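7.4 Gripper stops above a light object (fault 124)

Fault 124 is raised when the Louro gripper closes on thin or crumpled material, such as tissue, and the finger sensor reports no contact. The arm holds its position and the controller waits for the operator. Soft table coverings are the most frequent cause – a fold in the cloth can be read as the table surface.

CAUTION: The arm remains powered while the fault is shown. Keep hands clear of the fingers and the toothed rack until step 2 is complete. 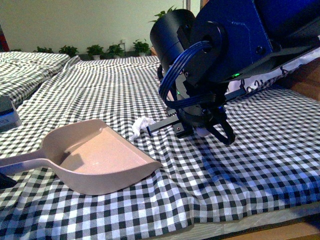 To clear the fault:

1. Press HOLD on the Setberg controller.
2. Turn the key switch to SERVICE and wait 10 seconds.
3. Check that the cable loop at the wrist moves freely and is not caught on a bracket or screw.
4. Smooth the cloth beneath the gripper. Do not pull it while the fingers are touching it.
5. Return the key switch to RUN and select Raise 40 mm.
6. Repeat the pick at low speed.

Note: If fault 259 appears after step 5, the table height has been lost. Carry out the height setting in section 5.2 before any further picks.

If fault 124 returns on the second attempt, take the arm out of use and enter the fault in the Josia service log.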